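Moving from beginner drill to the fast team – worth it?

Histcombe Riding Forum > Arena Talk > Drill and Quadrille

trotonby55
Posted October 16, 2021

My daughter and I both ride in the beginner drill group at Zandia Stables (yes, both of us, she's eleven and I am very much not) and our coach, Keabetswe Le Roux, has asked if we want to try out for the faster group in April. That group canters the whole second half of the routine. I'm thrilled and also kind of terrified! My mare Radebe is a saint at the trot but she gets strong once there are horses coming at her, and the thread-the-needle is where it all falls apart. I either rush and end up on somebody's tail or hang back so far that the gap is useless.

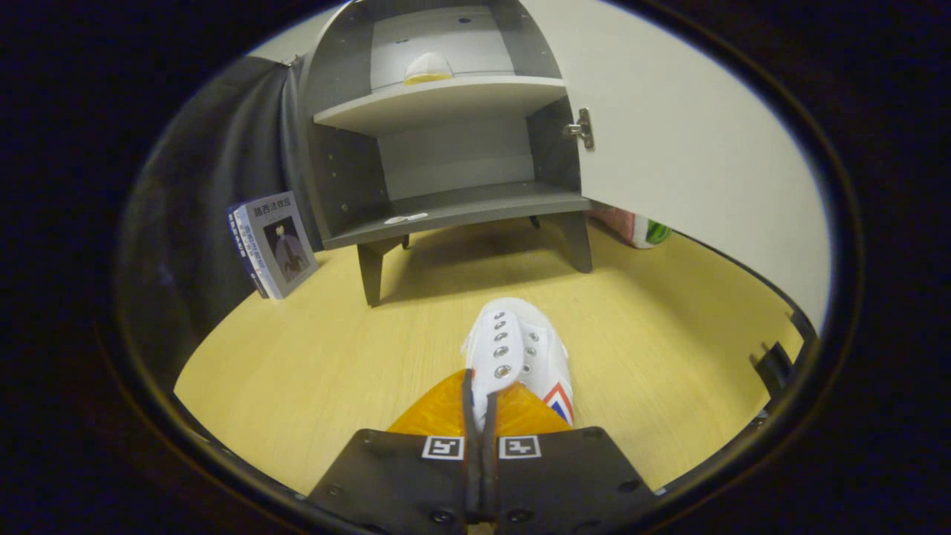 We've been schooling it with just two pairs and that goes fine. Then the full group shows up and she's a different horse. Did any of you move up before your horse felt ready? Did it sort itself out?

halfpassHattie
Replied:

Don't move up yet. Sorry, I know you want a yes. If she's strong at the trot in traffic she will be stronger at the canter in traffic, and it's the kid on the pony across from you who pays for it. I'd give it another season.

grayhorse573
Replied:

Have to disagree with Hattie a bit. My gelding was awful in the slow group, all jiggy and cross, and he settled once he had a real canter to think about. Some horses just hate waiting around. What I'd do before tryouts:

1. Ride the pattern on foot with your partners, at a walk, talking out loud. You feel silly and then it clicks.

2. Pick one rider to call the crossings, and everybody else stays quiet. We had three people yelling "now" for a whole winter – no wonder the horses were confused. 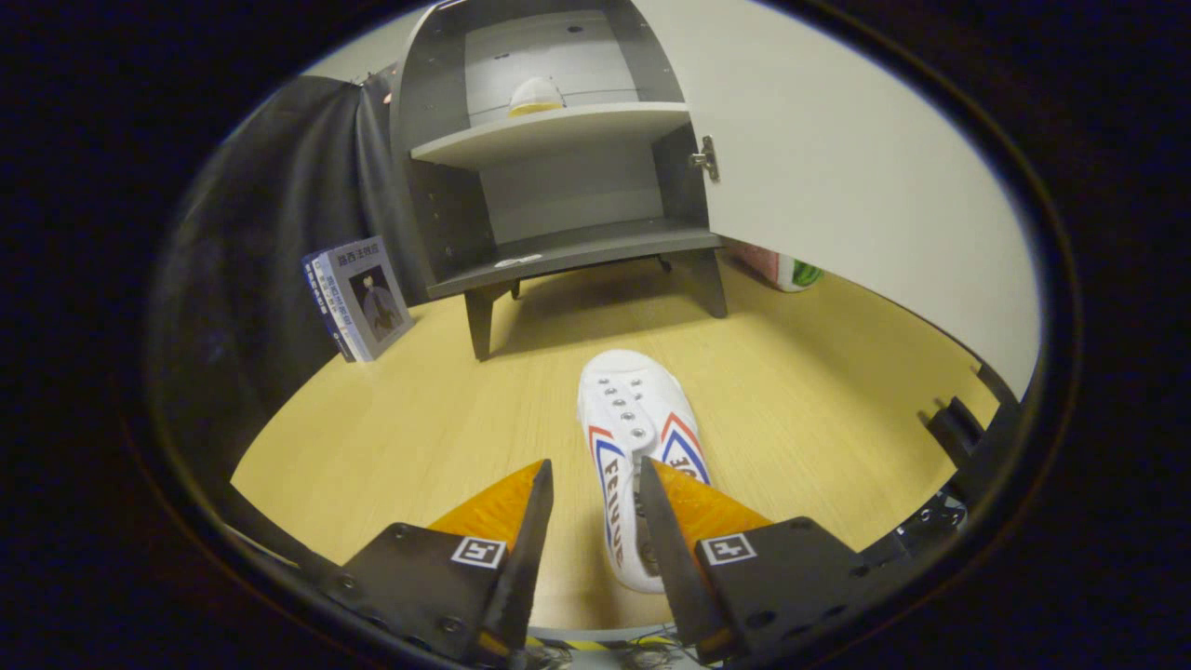 3. Canter past one horse, then a pair, then a line. Stop for the day when it's gone well, even if you've only been on for ten minutes.

trotonby55
Replied:

Oh, the calling thing. That is so us. Everybody calls!

halfpassHattie
Replied:

Number 3 is fine as far as it goes but you're both skipping the part where she has to come back to a halt when asked. If you can't stop her from a canter with horses on both sides, then she isn't ready, whatever mood the slow group puts her in.

tsibiya
Replied:

Tumelo Sibiya here, I coach the junior team over at Illesent. I'm closer to Hattie on this one, but I wouldn't wait a whole season. Give it 5 or 6 good practices and then ask your coach to watch you. 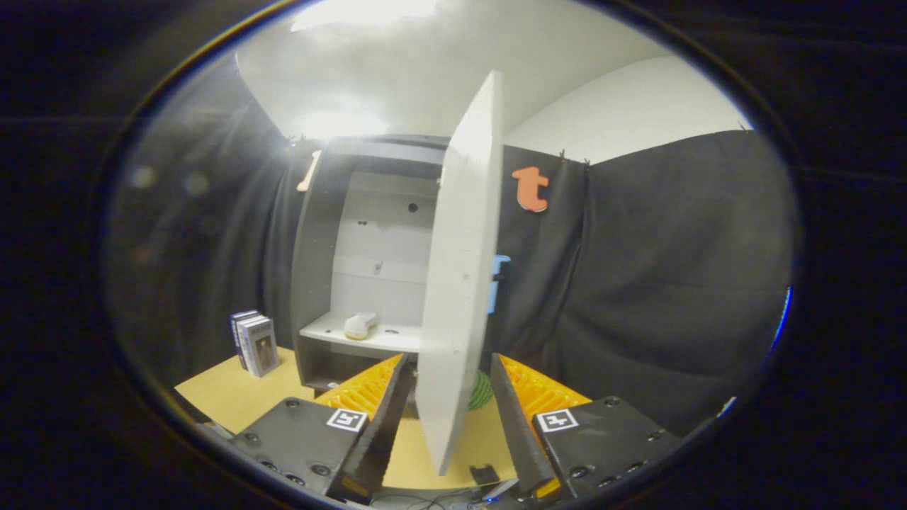
For the thread-the-needle, quit looking at the horse coming toward you. Look at the spot past the gap and ride to that. I tell my kids to picture a tall white door standing open so they're seeing it almost edge-on, with just that narrow bright strip down one side. You don't aim at the door, you pick your line beside it and keep your leg on. If you stare at the edge you'll drift right into it, and your horse will too. Spacing mostly gets fixed in the corners anyway, so if you're late to the gap, go back and look at how deep you rode the corner before it.

trotonby55
Replied:

Okay the corner thing hurts a little, I cut every single one. My daughter read this over my shoulder and said "told you."

grayhorse573
Replied:

Kids are brutal. And Hattie, fair enough on the halt. I still say don't drill it to death or she'll start stopping on her own in the middle of a pinwheel. Ask me how I know.

halfpassHattie
Replied:

A horse that stops too well is a problem I'd take any day.

trotonby55
Replied:

So corners, halts, one caller. I'm going to talk to Keabetswe about who calls, and I hope it isn't me. Does anyone use music in practice, or do you save it for the end?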